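10 November 2023
Notebook, handheld demos, Wonham hall, ground floor

Started late because the left gripper would not pair. Restarted the recorder on the laptop and it came back. I write it here so the next person tries this first, before changing the cable as I did.

Goal for today was to get a clean set for the container task (pick up, turn over, put in the box) and to see if the new start routine gives less drift between left hand and right hand. Trinidad Maldonado did most of the demonstrating. I did the logging and the checks after each block.

Count at the end of the day is 142 demos kept. The plan said 1000 for this task before the policy is trained again, so we are still far. In July we kept more per day, but that was one hand only, and the object never changed its place.

Start routine as we did it today:
Both grippers open, held still at chest level, wait for the tone.
Close and open fully, two times, slowly. The finger width is read from this, so a lazy close spoils the whole demo.
Turn both grippers toward the ceiling for a moment, then back to the work.
Begin the task only when the log says "tracking ok".

I was not sure about the ceiling step when Tetteh Frimpong proposed it. On the Akl build of the tracker it seems to help. The first seconds are smoother and the two paths agree better at the moment when both hands hold the container. On the older build I saw no difference. We should keep it for now and decide after the next 5 sessions.

Problems:
Tracking lost in 11 demos, nearly all when the demonstrator turned fast. I marked them as bad and did not try to repair them. Last time I spent a full evening on repair and the result was not good enough to use.
Finger pad on gripper B has play. Tightened the screw after lunch, it was loose again by the end. It needs a new insert or some thread glue.
Battery for the right recorder drops faster than the left. Swapped the two batteries and the problem moved with the battery, so the recorder is fine.
My own mistake: I forgot to change the task name after the break, so one block is saved under "Drerovness test". Renamed it and checked the timestamps by hand.

Views from the grippers, both looking up the hall toward the stairs: 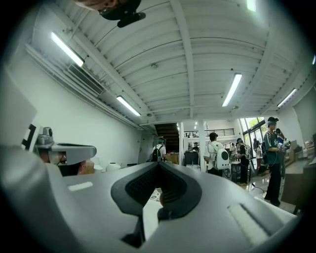
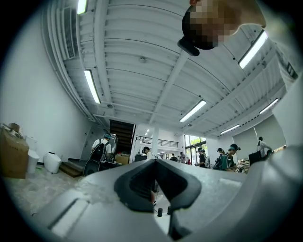 Category: Demonstration capture / Handheld

Ceiling lights and the long white beam come out in both views, with the stairs and the mezzanine railing behind. I think these straight lines are good for the tracker, but the windows worry me. If the daylight changes between blocks the exposure will follow it. I would like to fix the exposure next time and compare the two settings on the same task.

To do:
Order inserts for gripper B (Trinidad has the part list).
Ask Tetteh if the Plonness arm can replay ten of today's demos at half speed - before we collect more, please.
Set exposure limit to 2000 in the config and write down the old value first.
Put the start routine on paper and tape it to the bench.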